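Skomenby play kitchen – user guide
Part 4: Arranging the worktop

Please read this part after the worktop is fixed and level. The guide was last changed on 8/14/20.

1. Wipe the white worktop with a soft damp cloth and let it dry. Check that the dark grey sink basin sits flat in its opening, with the rim against the worktop on every side.

2. Put the metal pot on the stovetop. The carrot and other play food have their place on the white worktop between the stovetop and the sink.
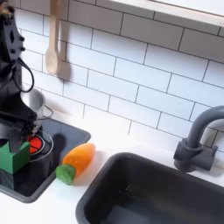 Heledd Kemeys wrote to us that her two children always want the carrot in the sink first, for washing, and that she now keeps a small towel beside it. We think this is a good habit.

Caution: The sink has no drain. Use only a little water and empty the basin after play.

3. Hang the wooden spatula and the wooden spoon on the hooks under the range hood. The hooks should be pushed in until they stop. 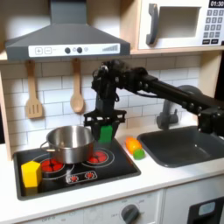
Turn each hook a little to the left and pull gently. If it moves, take it out and push it in again. The hooks are made for light utensils only – please do not hang the pot there.

4. Fit the faucet behind the sink. Hold the base with one hand and turn the curved spout with the other until it points over the basin. Do not use tools for this step. 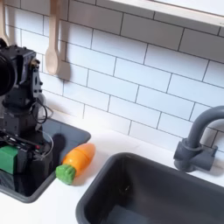
5. Choose which blocks will be the food to cook. The green block is small enough for the pot, and the yellow six-sided block can stand at the front corner of the stovetop until it is needed.

Note: For a missing utensil or hook, write to Kusuma in Plillevport and give part number 514.
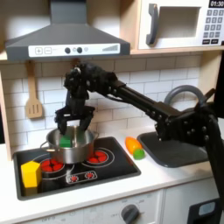

Can the pot be used on a real stove?
Please keep it for play only. The handle is thin, and the pot was not tested for heat.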